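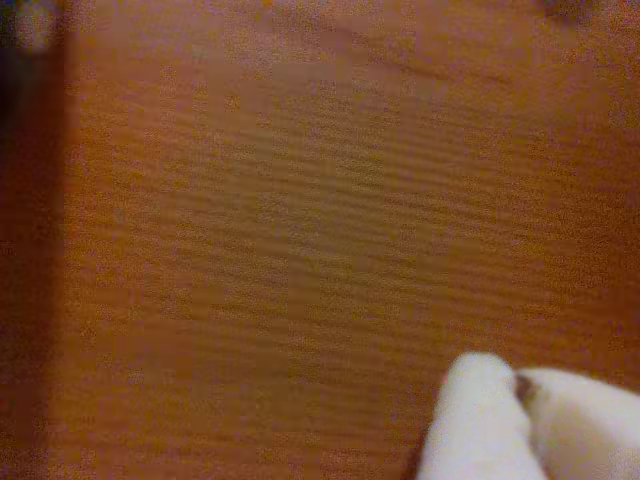
Can a robot arm wipe and oil a wooden worktop yet?
Posted by Ashok Mittal

I have a small workshop where we finish tables, and I am thinking of giving the wiping and oiling work to a machine. My worry is the surface. On orange-brown wood like this, with the grain in wavy stripes, there can be a darker streak which may be only the grain, or a seam, or a real mark. I must often touch it with my finger before I know. Can a machine with two white, rounded fingers decide such a thing, or will it rub the same place until evening? My budget is 3,000 euros and I cannot spend more before December.

Pirjo Kemppainen
We have tried a Flomgate arm at my work for 2 months, so I can tell what I have seen. Wiping a flat top is possible, if the top is always in the same place and the cloth is changed by a person. Oiling was worse. The arm gave the same pressure everywhere and it left too much oil near the rims. For marks, it could not say what is grain and what is dirt – we looked at each table ourselves afterwards. It saved us around 200 minutes in a month, and a good part of this went to cleaning the arm. With your budget I would buy better lamps, placed low at the side, and wait.

woodshed_tririne
no. get a boy with a cloth

Valetti
I do not agree fully with Pirjo. Wiping is also a chore, and if you have many same tables it can be worth it. Ask the seller to show it on your own wood, with your own oil. Ours came through Verschueren and they agreed to this without any cost.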